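Villonham laundry room reopens with new sorting rules

Jan 4, 2025

The shared laundry room on the ground floor of the Villonham residence is open again after a refit that began in August. The work replaced the drain line, the floor covering and the storage wall. Residents can use the room from this morning with their existing door fobs.

The old drain line ran under the center of the room and backed up several times last year. Liden, the contractor for the plumbing, moved it to the outside wall and added an access cover next to the utility sink. The new pipe is wider than the old one and has a steeper fall. A lint trap has been fitted upstream of the cover and will be cleared by building staff every 13 days.

Clellard supplied the storage wall. It consists of closed cabinets with a folding counter between them. The cabinets are for detergent, stain remover and other supplies that belong to the building. Personal items left in them will be moved to the lost property shelf by the mail room and held there until the end of the month.

The larger change for residents concerns how laundry is brought in and sorted. The fixed wire bins have been removed. They took up floor space, snagged knitwear and were often used for storage between washes. Residents now bring laundry in their own hampers or bags and take them away at the end of the cycle. Soft fabric hampers are preferred to rigid baskets, as they can be folded down and do not mark the new floor. Hampers may stand on the floor during a wash but must be kept clear of the cabinet doors and the drain cover. 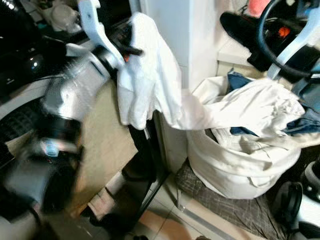 White clothes and blue denim together in a soft fabric hamper. Under the new rules, the two are washed separately.

Sorting is to be done before a machine is loaded. The room notice lists four groups: whites, colors, denim, and towels with bedding. Denim has its own group because indigo dye can transfer to lighter fabric, most of all during the first few washes of a new garment. Jeans and jackets should be turned inside out, closed at the zipper and washed cold. Whites can be run at a higher setting if the care label allows it.

The notice also covers load size. A drum should be filled loosely to no more than three-quarters of its height. Long items such as sheets and large shirts should be shaken out and put in one at a time. When they go in as a bundle they tend to wrap around smaller pieces, and the machine may stop before the final spin to correct the balance. A stopped machine shows a code on its panel. Residents should open the door when the lock releases, spread the load by hand and restart the spin only.

Booking has moved from the paper sheet to the Shojaei panel beside the door. Each household can reserve up to 4 wash slots a week. A slot lasts two hours and includes drying time. Slots that are not started within the first 15 minutes are released to the next household on the list. Unused slots do not carry over. The paper sheet will stay on the wall through the end of the month for reference, but entries made on it will not be honored.

Two of the dryers are still waiting for new door seals and are marked out of service. Parts have been ordered. Until they are fitted, the drying racks in the adjoining room can be used at any hour without a booking. Clothes should be taken down when dry, and dripping items should be spun again before they are hung.

Faults can be reported on the panel or at the front desk. Reports should include the machine number and the code shown.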